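Mano sorting table: the gripper that let go
Posted 8 Jul 2020
Workshop gallery, Fovon, Flinutbridge

Mano is our table with two arms. The task is simple to explain: the arms take small plastic toys out of a blue tray and put them by color in two containers, one green and one pink. We planned a test of 3000 picks without a person touching anything. In June the test stopped at pick 1436, and I want to write down the reason, because we lost many days looking in the wrong place.

The fault was in the right gripper. It closed on a toy, lifted it, and on the way to the container it opened by itself. The log in Kun, our control program, showed no error at that moment. The error came only later, when the gripper was asked to close again and did not answer. The arm continued to move with a gripper that was not listening, and it pushed one container against the tray before the force limit stopped it. Nothing was broken. Still, it is a safety matter for us, as an arm should not travel when it does not know what its hand is doing.

First we suspected the fingers, then the motor, then the program. All of this was wrong. The fault was in the cable that goes to the gripper. We had left it long so that the wrist could turn freely. When the arm reached far to the left, the slack lay on the table and pulled at the plug, and after many picks the plug came a little loose. The left arm carries its cable high, over the top, and it never had the problem.

The pictures show Mano at the sorting task.

Right arm over the pink bowl. Its black cable comes out under the white bracket and makes a wide curve over the table.
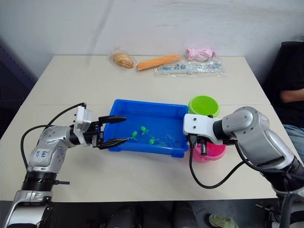

The small black plug on the underside of the right mount is the part to look at. 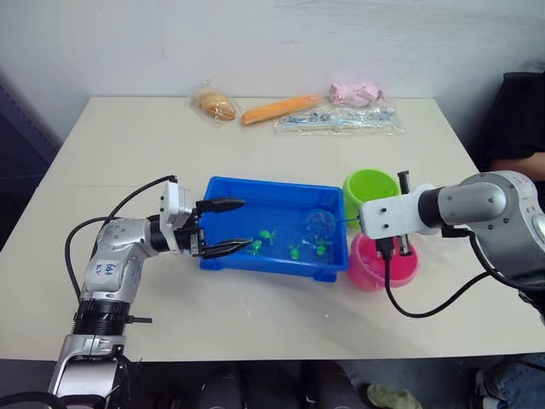
Green and pink toy fish in shallow water, with the left fingers in the tray. On the right arm the cable loops down from the open gripper. 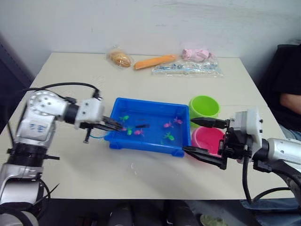
A reader wrote to us after the first version of the page: We had almost the same fault on a packing line, and a new cable helped us only for a short time. The plug was good. The trouble was that it carried the weight of the cable every time the wrist turned. Please put a clamp on the arm before the plug, and also make the program stop the arm if the gripper is silent. With the clamp only, you will have the same day again with another cause.

We did both. The clamp is a plain one with a rubber strip inside, fixed so that the short piece between clamp and plug stays slack in every position of the wrist. In Kun the gripper must now answer before each movement of the arm. If the answer does not come, both arms stop and hold their position, and a person has to release them at the panel. The check makes each pick slightly slower and we accept this.

After the change we started the count again from zero. The test passed 3000, and we let it run until 3215, when we needed the table for other work. The plug was still tight. We will inspect it every 4 weeks and write the result in the table log.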